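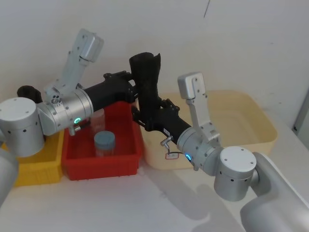
*Text and selection: Nisreen Sabbagh, Unesley Center for Household Goods*

**Plate 1.** White tabletop and plastic bins, one of them red. A tall black object is held upright above the row.

# Gallery: The Sorting Room

The Unesley Center for Household Goods receives donated articles from residents of the district and prepares them for distribution to families moving into new homes. Sorting takes place in Room 311, on the third floor of the Varkwood Building. The gallery is devoted to the room and its daily work, and it is maintained by the Office of Collections.

## About the room

Room 311 was assigned to the Center in February, when the former storage area on the ground floor was converted to a reception desk. The shelving was supplied by Derko under the existing furniture agreement. Small articles are sorted into open bins and moved to the shelves at the end of each shift. Furniture and large appliances are handled separately at the loading entrance and do not pass through the room.

The Center currently keeps 245 bins in circulation. Each is entered in the register by number, and the number remains with the bin when its contents change. Bins taken to the distribution counter are to be returned to Room 311 before 5:00 p.m.

## Order of work

Incoming articles are first separated by general type: kitchen goods, linens, clothing, footwear, tools, and toys. Pairs are kept together from the first stage. A single glove or shoe is held for 65 days, after which it is released for textile or material recycling.

Articles that cannot be identified at the table are placed on the inquiry shelf with a numbered tag. The shelf is reviewed each morning by the supervisor on duty, who may assign the article to a category or refer it to the repair bench. Glass and ceramics are wrapped before they leave the table. Staff are asked to keep personal belongings, food, and drink in the lockers by the elevator.

Clothing and footwear are checked for damage at the seams, closures, and soles. Articles in need of minor repair are sent to the Konstantinidis Workshop, which collects from the Center and returns finished work with the original tag attached.

## Visits and use of photographs

Room 311 may be visited by appointment. Groups are limited by the width of the aisle between the shelves, and requests from schools should state the number of students and accompanying adults. Visitors enter from the north stairway or by elevator and sign in at the third-floor desk.

Photographs in the gallery may be reproduced for classroom use with credit to the Unesley Center for Household Goods. Requests for other uses, and corrections to captions, should be addressed in writing to Nisreen Sabbagh, Office of Collections. Please include the plate number with all correspondence.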